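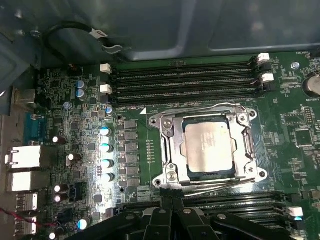
Swap shelf news, and a plea about cables

Hello again from the back of the library! April was a busy one for the swap shelf, and I'm still finding packing peanuts in my coat pockets. We took in 64 items (a record for us), and most of them have already gone off to new homes. The old desktop computers went first, which surprised me, but I guess a lot of folks have a kid who wants something to take apart over spring break.

My favorite trade of the month was Saturnino Marín's. He brought in a Grindix coffee mill he'd been hanging on to since his first apartment and went home with a box of 30 jigsaw puzzles, and then he came back the next morning to ask if we had a card table. We did!

Now, the cables. Please, please tie them up before you drop them off. I spent most of an evening with one big knot of printer cords and phone chargers, and I still have a Leltik power brick that fits nothing I own. If you know what it goes to, come get it. A twist tie or a rubber band is plenty, and a scrap of masking tape with a label on it would make my whole week.

A few things people have been asking for: canning jars, a kid's bike with 16 inch wheels, and any sheet music for accordion. Arnulfo Espinoza would also love a working record player, and he's willing to part with a very nice set of garden tools for it.

The shelf is open whenever the library is, and I'm usually there after 4 p.m. if you need a hand carrying something in from the car. Heavy stuff goes on the bottom, books go on the cart by the door, and paint still has to go to the county drop-off on Sarkley Road.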